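Mirnus table set, data card

Version 2, last edit Jan 7, 2019
Maintained by Teguh Khoo and Gleice Bezerra, Curnow shared workshop

What is in the set

The Mirnus table set has 248 recorded episodes of a two-handed robot doing small tasks on a table. We built the robot in the workshop during our free evenings. The software that drives the arms is called Nesetti and lives in its own repository. This card speaks only about the recordings.

Each episode has one folder. Inside you find the video from the head, the video from the chest, the joint positions of both arms, and a short text file with the instruction. Episodes that we stopped by hand are kept, and they have the word "stopped" in the text file.

The objects

We used things that are easy to buy or already were at home: a box of soft cookies, toothpaste, an artificial tulip, a yellow plush toy, a clear plastic container with small pieces inside. Soft, hard and thin objects are mixed on purpose. The cookie box is the target in the largest group of episodes, and the instruction is usually "take the orange box with the right hand".

The cloth with the grid stays on the table in all episodes. Please do not use the squares for measuring. The cloth moves a little and has wrinkles, so the lines are not straight everywhere.

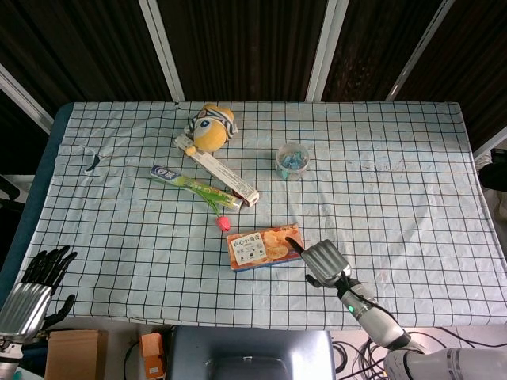
Gleice asks that I write more clearly here: the grid was never used for calibration, and anybody who needs real distances should take them from the joint positions and the arm model in Nesetti. She also wants to remind that the arm model was corrected in November, so older copies will give wrong results for the wrist.

How we recorded

One person gives the instruction and the other watches the stop button. Between episodes we move the objects by hand – there is no fixed plan for the positions, and this makes the set a bit uneven. The plush toy is often at the back, because it is large and hides other things when it stands in front.

An episode begins when the hand starts to move and ends when the arm is back in its rest position, or when we press stop. We recorded in 5 sessions. The session number is the first part of the folder name.

For approach movements, the chest video is in my opinion the more useful one. The fingertips are easier to follow when the hand comes from the side, and you can see which corner of the box the finger is going to. The head video is better for knowing where all the objects are.

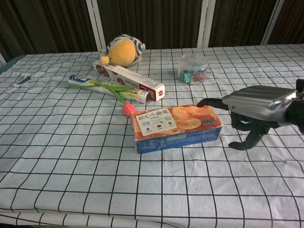

Known problems

Session 3 has a delay between the head video and the joint positions. The script fix_delay.py repairs most of it, but please check the first seconds yourself.

The left hand does very little in this version. Do not train a two-handed task from it and expect good results.

The background is always the same, so a model can learn it by mistake. We plan to record with a different background at the Nedelcu workshop, if they still have a free table for us.

Use and contact

You may use the set for study and for hobby projects. If you publish something, write the name Mirnus and the version number. Corrections are welcome as an issue in the repository – please give the folder name of the episode, otherwise we can not find it.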